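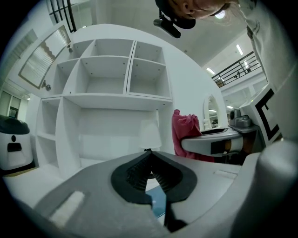

図1 手持ちグリッパのカメラで見た棚とランプ。右手の白い板にあるのが黒いマーカー。

ロボットソフトウェア演習 第5回配布資料
手持ちグリッパの映像から軌道を作る(5月9日)

前回までは、きれいな数式ときれいな座標系の話をしてきた。今回から部屋が出てくる。部屋は座標系に協力してくれないので、そのつもりで読むこと。

1. 魚眼モデル

図1の棚は大きく曲がっている。家具店に苦情を言う前に、投影モデルを確認してほしい。ピンホールモデルに放射歪みの係数を足していけばいつか合う、と考える受講者が毎年いるが、視野の端に行くほど合わなくなる。本演習では等距離射影を出発点とする。

 r = f・θ

rは画像中心からの距離、θは光軸からの角度、fは焦点距離(画素単位)。実際のレンズはこの式に従うほど素直ではないため、θの奇数次の項を加えて較正する。配布したZestisの設定ファイルには較正値が入っているが、4月版の値は別のレンズのものである。使うと軌道がゆるやかに弧を描き、なかなか優雅に見える。優雅な軌道を提出した班は再提出とする。

画像の外周の黒い部分は情報を持たない。特徴点検出の前にマスクをかけること。円の縁はコントラストが高く、検出器はここが大好きである。

2. 自分自身を見ない

画面下部三分の一ほどをグリッパ本体が占めている。グリッパはカメラと一緒に動くので、そこから取った特徴点は「カメラは静止している」と一貫して主張する。一貫した嘘は、ばらばらの嘘より外れ値除去に強い。本体の領域は固定マスクで除く。指は開閉するため、可動範囲を含めて広めに取る。

人物も同じ理由で除外の対象になる。図1では上端に操作者の顔、右側に袖が入っている。こちらは固定マスクでは済まないので、セグメンテーションの結果をフレームごとに重ねる。処理順は次のとおり。

 円形マスク
 本体マスク(固定)
 人物マスク(毎フレーム)
 特徴点検出
 姿勢推定

順番を入れ替えても動くことは動く。動くことと合っていることの区別は、採点のときにこちらでつける。

3. 特徴の少ない場所

白い棚、白い壁、白い床。住む人には快適でも、視覚オドメトリには砂漠である。棚板の縁は長い直線なので、線に沿った方向の移動がほとんど拘束されない(開口問題、第3回の資料を参照)。棚の内側に並ぶ小さなダボ穴はありがたい角点に見えるが、どれも同じ顔をしている。隣の穴と対応がつくと、推定位置は穴ひとつ分だけ、自信たっぷりにずれる。

対策として、Tazi(演習用の推定ノード)では慣性センサの値を併用し、対応点の探索範囲を予測姿勢のまわり15画素に絞っている。範囲を広げれば対応点は増える。増えた分がどういう対応点かは、可視化して自分の目で見ること。

4. 座標系とマーカー

図1のマーカー板はグリッパに取り付けられている。部屋に固定された基準だと思い込んで世界座標の原点にすると、部屋のほうが手のまわりを飛び回る。演習室ではこれを天動説と呼んでいる。

記法を確認しておく。T_wc をカメラから世界への変換、T_cg をグリッパからカメラへの変換とすると、

 T_wg = T_wc・T_cg

添字は内側どうしが一致する。一致しないときは逆行列を忘れているか、友人のコードを写している。

5. 軌道から指令へ

T_wg の時系列が得られても、そのまま腕に流してはいけない。人の手首は関節限界を気にせずに動く。計画器Zunisには、平滑化、逆運動学、衝突判定の順で渡す。図1のように視野にランプや鏡がある場合、次の点に注意する。

・ランプの傘は円錐形である。直方体で囲むと、通れるはずの隙間が消える。
・鏡の中の部屋は存在しない。深度推定はそう思っていない。

課題

(1) 配布ログCundeltonの先頭から227フレームについて軌道を推定し、本体マスクの有無で比較せよ。図は同じ縮尺で描くこと。縮尺を変えて差を小さく見せる技法は、この科目では教えていない。

(2) 探索範囲を変えたときの誤対応の例を示し、棚のどの部分で起きたかを述べよ。

(3) T_wg を平滑化し、Zunisで逆運動学を解け。解なしとなった区間は削除せず、その旨を書くこと。

提出はPDFとソースコード。実行環境の記載がないものは、こちらの環境で動かなかったものとして扱う。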